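Manuals > Kitchen > Marnon Countertop Dishwasher > Section 3: First Fill and First Wash

Filed under: Set-Up, Water, Things People Call Us About

Overview | Unpacking | Placement | First Wash | Error Lights | Spare Parts

Section 3. First Fill and First Wash

By now the Marnon is out of its box and level on the counter, and you have eaten dinner off a paper towel in anticipation. Please read this section before pressing anything. It is short, and the Start button will wait.

You will need: the fill jug, the drain hose, the yellow hose clip, a bucket or a sink, and one packet of water softening salt. The salt is not in the box. We agree that it should be.

3.1 Connecting the drain hose

1. Find the outlet marked DRAIN on the back of the machine. The outlet beside it, marked AIR, is not for hoses, although a hose fits it beautifully.

2. Push the drain hose on until it covers both ridges. If you can still see a ridge, keep pushing.

3. Slide the yellow clip over the hose and squeeze until it clicks. One click is correct. Two clicks means the first one came undone.

4. Put the free end in the sink, or in a bucket that holds more than the machine does. The opening must sit lower than the machine's base.

CAUTION: Do not tie the hose in a decorative loop. Water will stay in the loop and smell like a pond by July.

NOTE: The hose may be shortened with a sharp knife. It may not be lengthened with tape, a garden hose, or the cardboard tube from a roll of wrapping paper.

3.2 Adding the salt

Owners with soft water can skip to 3.3. If you don't know whether yours is soft, look inside your kettle. A white crust means hard water. A clean kettle means soft water or a very tidy household, and you should use a test strip.

5. Open the door and lift out the lower rack.

6. Unscrew the gray cap in the floor of the tub. It turns the usual way and will pretend that it doesn't.

7. Pour in water to the top, then the whole packet of salt. Some water will spill over into the tub. Leave it there.

8. Wipe stray grains off the threads and replace the cap by hand. Pliers will tighten it wonderfully, after which it will be tight forever.

CAUTION: Use softening salt only. Table salt will clog the softener, and sea salt with rosemary will do so fragrantly.

3.3 The empty wash

9. Close the door, open the fill flap on top, and pour from the jug until the machine beeps 3 times. Stop at the third beep.

10. Choose RINSE and press Start. Run this cycle with nothing inside. We know there are dishes, and they can stay where they are.

11. Stay in the room. For the first 6 minutes, look at the back of the machine now and then. Any drip means the clip needs another go (see step 3).

12. When the cycle ends, open the door and stand back from the steam. A little water on the tub floor is normal. A lot means the hose end is too high.

NOTE: The machine hums, pauses, and hums again. During the pause it is draining and does not need encouragement. Opening the door at this point stops the cycle, and you will have to go back to step 9.

3.4 The first real wash

13. Scrape plates into the trash. A rinse under the tap is optional. Rice must be scraped, as it goes straight to the filter and lives there.

14. Put bowls in facing the center, cups upside down, and knives point down. Spin the spray arm with a finger. If it hits a pan handle, the pan handle loses its place.

15. Add one tablet, unwrapped unless the label says otherwise, and choose NORMAL.

If dishes come out gritty, clean the filter (Section 5). If they come out dry and exactly as dirty as before, check that you chose NORMAL and that the spray arm turns freely.

Owners' remarks, First Wash page 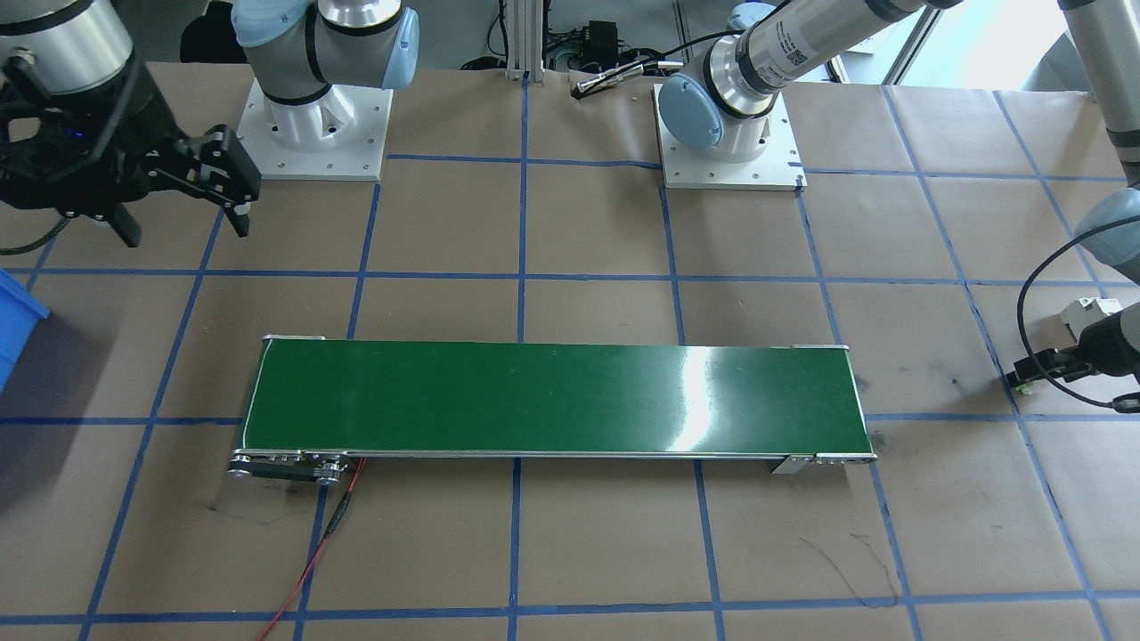
Phyllis Crabtree: Step 9 should mention that the beeps are very quiet. I missed all of them with the radio on and filled the machine until it came out of the flap. Otherwise fine, and you were right about the rice.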